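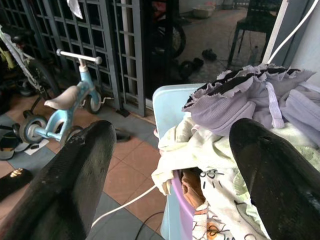
# Preguntas frecuentes sobre la temporada de fútbol americano

Liga Husergate de Fútbol Americano Aficionado
Texto actualizado el 28 de octubre de 2026

## Inscripción y plantillas

**¿Cuántos jugadores puede inscribir cada club?**

El mínimo para competir es de 22 fichas y el máximo, de 45. Las altas posteriores a la quinta jornada requieren autorización de la Secretaría de Competición, que resuelve en el plazo de tres días hábiles.

**¿Cuál es la edad mínima para jugar en categoría absoluta?**

Los jugadores deben haber cumplido 16 años el día del partido y presentar autorización firmada por ambos progenitores o por el tutor legal. Hasta la mayoría de edad no podrán alinearse en la línea ofensiva ni en la defensiva.

**¿Puede un jugador cambiar de club durante la temporada?**

Sí, una sola vez y antes del cierre de la ventana de enero. Quien haya disputado algún partido con el club de origen no podrá enfrentarse a él hasta la temporada siguiente, fase final incluida.

## Desarrollo de los partidos

**¿Cuánto dura cada cuarto?**

Doce minutos a reloj parado. Si la diferencia alcanza los 35 puntos en la segunda mitad, el reloj correrá de forma continua, salvo en los tiempos muertos y en la atención a lesionados.

**¿Cómo se resuelve un empate?**

En la fase regular se juega una prórroga única de diez minutos y, de persistir la igualdad, se reparte la puntuación. En las eliminatorias se disputan series alternas desde la yarda 25 hasta que haya vencedor.

**¿Se puede revisar una jugada en vídeo?**

Únicamente en semifinales y final. Cada entrenador dispone de una reclamación, que deberá comunicar al árbitro principal antes del siguiente saque de balón. Las faltas por contacto ilegal al quarterback quedan excluidas de la revisión.

**¿Qué ocurre si se suspende un encuentro por tormenta?**

El partido se detiene durante 30 minutos desde el último rayo observado. Si no puede reanudarse y se han completado tres cuartos, el resultado será definitivo. En otro caso, se repetirá íntegro en la fecha que fije la Secretaría.

## Disciplina

**¿Qué sanción conlleva una expulsión?**

Un partido de suspensión como mínimo. El golpeo deliberado con el casco se castiga con tres, y la reincidencia se eleva al juez único, D. Bjarke Kjærgaard.

**¿Cómo se presenta un recurso?**

Por escrito, dentro de las 48 horas siguientes a la notificación y con un depósito de 775 coronas, reembolsable si el recurso se estima total o parcialmente.

## Público y entradas

**¿Dónde se celebra la final?**

En el campo municipal de Oddsson, con un aforo de 1.876 localidades. Se reservan unas 1.200 para los abonados de los clubes finalistas, a partes iguales; las restantes salen a la venta general.

**¿Son válidas las entradas de un partido aplazado?**

Sí, para la nueva fecha. La devolución del importe podrá solicitarse hasta la víspera del encuentro.

**¿A quién deben dirigirse los medios para acreditarse?**

A D.ª Unnur Baldursdóttir, responsable de prensa, con una antelación mínima de cinco días. La acreditación es personal y no da acceso a la banda durante el juego.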